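Subject: Re: [cell-practice] Floor marking and hand inspection, draft 2

On 2022-03-11 the Brimitz maintainers wrote:
> Section 4 asks for tape at the limit of reach. Does it
> also have to show the corners, or are straight runs enough?
> Also, are scratches on the housings a reason to stop work?

Corners have to be shown. Two strips should meet with no gap. On speckled carpet, yellow reads well in shade and poorly under strong light, so check it with the lights at working level. 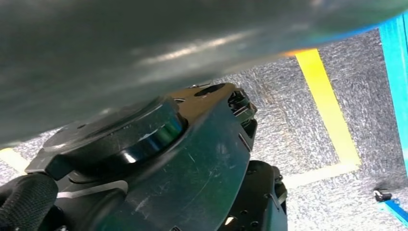 On the second question, no. Fine scratches on an outer panel go in the log and work continues. Stop for a crack, a lifted edge or a missing screw. The Flotico checklist treats all surface marks alike, and I would like us to drop that wording before July.

For the hand itself, draft 2 now says:

4.1 Inspect from below as well as from above.
4.2 Check each bracket screw for seating. Do not retighten without a torque value.
4.3 Follow every thin rod or cable to both ends.
4.4 Allow 20 minutes per cell, with drives off.
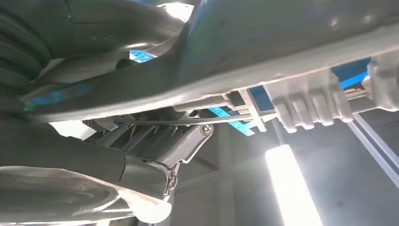 Page last changed: 2 revisions after first posting, by list-admin

The Taltitdale site asked whether 4.3 covers parts hidden by the housing rim. It does. If the rim blocks the view, move the hand by the manual procedure and look again. Do not pull on a cable to find its end.

Comments on 4.2 to the list, please, not to the Kakakhel tracker.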